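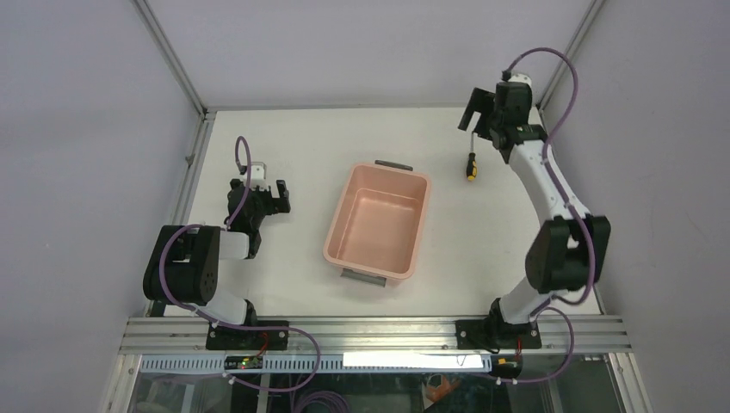 Small Claims Appeals Without a Lawyer: How Three Tenants Handled the Second Hearing

Student project report, Civil Procedure in Practice
Submitted by Karlijn Hendriks
Supervisor: Graham Wragg
Fri 2 February

1. Background

The project started with a simple question from the fall term: what happens to a person who loses in small claims court and wants to try again? Our course readings spend a lot of time on appeals in the higher courts, where both sides have counsel and the dispute is usually over a point of law. Small claims appeals get two pages. The people who bring them mostly have no lawyer, and the amounts are low.

I looked at the small claims division in Plostusgate, which hears disputes over deposits, repairs, unpaid invoices and the like. A party who loses there can ask for a new hearing before a different judge. Under the local rules this is a fresh hearing, so the second judge listens to the evidence again and does not have to follow the first decision. Some other courts limit the appeal to errors of law. The difference matters a great deal to someone without training, because a fresh hearing lets them tell their story again, while a review on the record requires them to point to a mistake.

2. What I did

I read the court's public instructions, the appeal form and the fee schedule. I then sat in on hearings during November and took notes by hand, as recording is not allowed. After the hearings I asked parties whether they would talk to me. Three tenants agreed. All three had claimed the return of a security deposit, and all three had lost the first time, in whole or in part. I refer to them as Tenants A, B and C.

I also wrote to the landlords' side in each case. Courtois, a rental management firm, answered with a short letter. Leletti, a smaller owner with a few buildings near the station, did not reply. The third landlord was a private person and declined.

3. The three cases

Tenant A had claimed 1000 dollars and was awarded 200. The landlord, represented by an employee of Courtois, had shown an invoice for painting. At the first hearing Tenant A said the walls had been fine but had no photographs with her. For the second hearing she found pictures on an old phone and printed them. The judge asked when they were taken, and she could not say for certain. He accepted two of them after the other side did not object. She was awarded 500 dollars.

Tenant B rented from Leletti. His claim was dismissed the first time because he arrived after his case was called. He had gone to the wrong building, and the notice gave the address only on the back. On appeal he was heard in full. Leletti sent no one, and the judge still went through the lease and the bank records before ruling for him. The whole hearing was short. Tenant B told me he had prepared a speech and got through the first paragraph of it.

Tenant C withdrew. She had paid the filing fee of 70 dollars and come to the courthouse, but while waiting in the hallway she accepted an offer from the landlord. She did not want the amount reported. She said she would have preferred to hear what the judge thought.

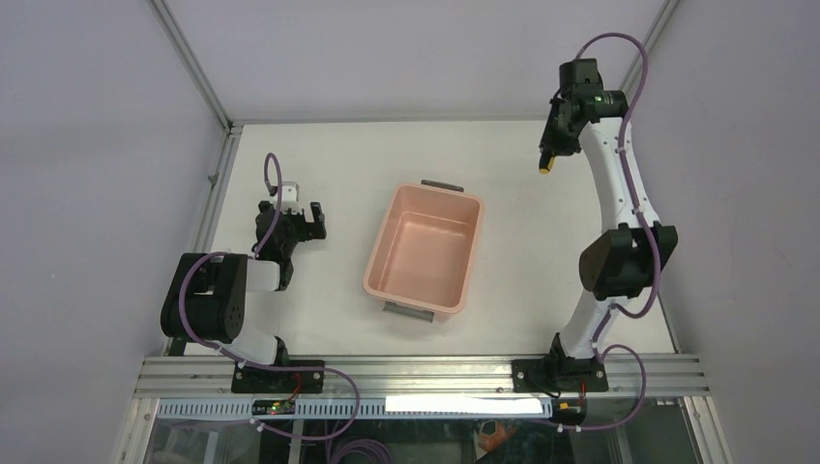

The withdrawal raises a point I had not planned to cover. Once an appeal is filed, the first decision is set aside in Plostusgate only when the new hearing has taken place. If the appeal is withdrawn before that, the first decision stands again. Tenant C did not know this. Her agreement with the landlord was written on one sheet and signed by both, and it did not mention the earlier decision at all. If the landlord had failed to pay, she would have had to bring a new claim based on the agreement -- and she would have faced the first decision as a possible defense.

4. Forms and deadlines

The appeal form is two pages long. The first asks for the names, the case number and the date of the decision. The second has a box labeled "Grounds for appeal," with six lines. All three tenants found this box the hardest part. Tenant A wrote a full account and attached more pages. Tenant B wrote "I was not there." Tenant C copied a paragraph she had found online about errors of law, which does not apply in this court.

The clerk accepted all three forms. When I asked at the counter, I was told that the box is not used to decide whether an appeal goes ahead. The instructions do not say so. A person reading the form at home could easily believe that a weak answer will end the case.

The deadline is printed on the decision, but as a number of days and without saying whether weekends count. They do.

5. Limits of the project

Three cases are too few to say how small claims appeals usually end. The tenants were also people willing to talk to a student in a hallway, and I did not reach anyone who lost and gave up. Those people would be more useful for the question I started with. I had hoped to use the court's yearly figures, but appeals are counted there together with reopened cases, and the clerk's office could not separate them for me.

I did not look at contractor disputes, apart from one hearing I watched while waiting for Tenant B's case. It concerned a software package called Vomitell that a restaurant had bought and wanted to return. The parties there argued mostly over who had signed the order.

6. Suggestions

The "Grounds for appeal" box could carry one sentence saying that the case will be heard again in full. The courthouse address should be on the front of the notice. The instructions should also explain what a withdrawal does to the first decision, and the clerk could keep a settlement form at the counter that has a line for it.

Mr. Wragg suggested that I compare the Plostusgate form with those of two neighboring courts. I have requested copies and will add them as an appendix when they arrive.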